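## The Herkix 7 Reading Lamp

If you like a chapter or two before you turn in, or you sew, do crosswords or tie your own fishing flies, you'll know how tiring a poor light can be by the end of an evening. We sold other makers' lamps for years before we settled on the Herkix, and we're still very fond of it (Ghada Hijazi has had one beside her own chair since the first box arrived!).

The head tilts and turns, the arm folds flat, and the base is heavy enough to stay put when you tug the flex. There are 7 brightness settings, from a soft glow up to a good strong white for close work, and the lamp remembers the one you used last. 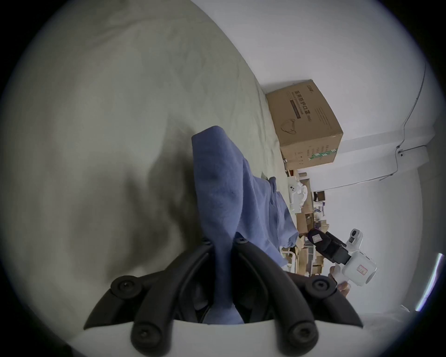
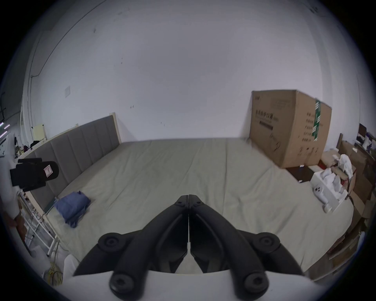
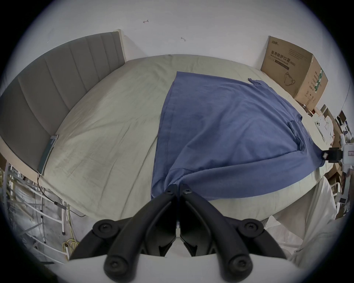
**Can I change the bulb myself when it wears out?**

The light is a small LED panel held in by one screw, so you can swap it at home with an ordinary screwdriver. Spare panels are kept in stock under part number 297.

- Order code: 1499
- Flex: nearly 802 mm from base to switch, then a further length to the plug
- Finishes: cream, slate or moss green
- In the box: lamp, plug-in adaptor, cleaning cloth and a printed leaflet

The clamp version, called the Skunska, takes the same head and is handy where there's no room for a base. Do ring and ask for Ayman Hijazi if you can't decide between the two, as he's always glad to talk lamps and will happily post you a finish card first.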